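Marisol Ñahui
15 Nov 2019

Clearing out the kitchen this week. I'm starting with the bowls and the big steamer because they take up the most room.

Green bowl inside the orange one. They've lived like that for years and I see no reason to change it.
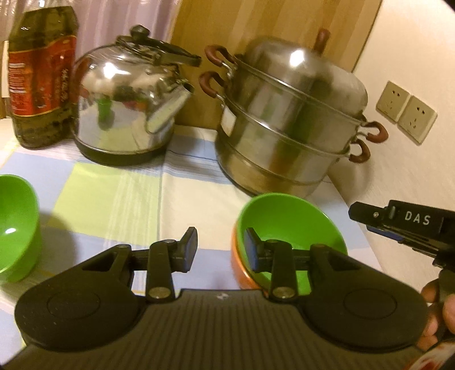 The steamer is harder. Stacked tiers, domed lid, too tall for the shelf I had in mind. Loubna says take it apart and store the tiers separately – I'd lose one by April.

The kettle stays out. I use it every day. The steamer I use when Reet and Meriem come over for dumplings.

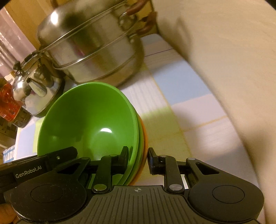 Do you keep the lid on the steamer in storage?

I leave it on. It keeps dust out of the tiers and there's nowhere else for a domed lid to go.

Next is the drawer with the 40 takeout spoons. Abdelkrim wants to keep them all.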